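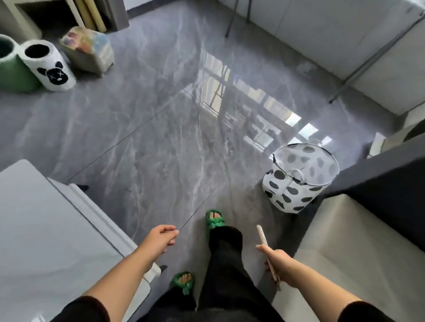 Head-level view during a walking pass across a tiled floor, phone carried in the right hand.

Komutard is a home-built mobile robot intended to move through furnished rooms without a stored map. It was designed for construction in a domestic room or shared workshop, using hand tools and a small 3D printer. The name covers both the wheeled base and the software that runs on it.

Design
The base has two driven wheels and a rear castor. Motor control is handled by a board called Pap, which reads the wheel encoders and cuts power if no command arrives within 400 milliseconds. Route planning runs on a separate computer under a program named Fisa. The two parts are joined by a serial cable, and either can be replaced without changes to the other.

Training data
Fisa learns to tell open floor from obstacles using pictures recorded by a person walking indoors with a head-level camera. The first set, known as Pestex, holds 2,983 labelled pictures from 26 walks. Polished tile is treated as a class of its own. Window reflections on a glossy surface were often marked as obstacles by early versions, and thin grout lines were sometimes read as steps. Hands, feet and anything held by the walker are masked before training.

Limitations
Narrow metal legs and rods remain difficult to detect at a distance. Soft items, such as fabric bins and mesh hampers, are found reliably but their edges are placed too far inwards, so the base keeps a wider margin around them. Door sills stop the castor unless crossed at a right angle.

See also
Dead reckoning
Mobile robot
Obstacle avoidance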